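August, Saturday, started 3 pm

Core prep, Paiva section. Picked up where we left off on the lower half of the lake core. Split face scraped clean again, it had dried out along one edge so I trimmed that off before sampling. Wrapped the archive half and put it back in the cold room, top shelf, left.

Sampled every 2 cm down to the gray clay. Below that the mud gets crumbly and the spatula drags, so went to 3 cm spacing. Not ideal, will have to note it in the methods. Bags labeled with depth from top of section, NOT from lake floor. Somebody please keep it that way, we mixed the two on the Filley core and it took forever to untangle.

Carbonate: acid step on the first batch. Fizzed hard near the top, barely anything in the clay. Rinsed until the pH strips read neutral, then spun down. One tube cracked in the spinner – lost that sample, re-cut from the same depth, marked with a star on the sheet. Spinner bowl wiped out but check it again before you use it.

Freeze dryer is slow. Pump oil looks cloudy. Put a note on it.

Charcoal counts not started. Sieves are soaking.

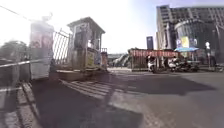 Unsigned pencil note in the margin here: are we sure the gray clay is a flood layer and not just a low stand? Grain size doesn't jump the way it did at Tuvari, and there's no sharp base. Would hold off on calling it a flood in the abstract.

Fair. I went back to the split face with the hand lens. Base is sharp on one side and smeared on the other, could be the coring tube dragging it. Changed the log to "gray clay, origin open". Want a thin section across the contact before anyone writes anything down as a flood.

Age model still hangs on the one twig, 900 years before present, from just under the clay. Need a second date above it. There's a leaf fragment in the next section up that might be big enough, put it in foil in the fridge door, do not let it get moldy.

Furnace run: up to 20 crucibles fit if you stagger them. Pre-weighed tonight, wieghts are in the Kolero spreadsheet, second tab. Balance was drifting in the last digit so I re-zeroed between each one.

To do
– second half of acid batch
– change pump oil
– order more foil and centrifuge tubes
– rinse sieves, start charcoal on the top section
– ask for thin section slot
– copy the Tuvari grain size plots into the shared folder, same axis scale this time

Left 7.40 pm. Hood off, acid cabinet locked, tubes in the rack by the sink.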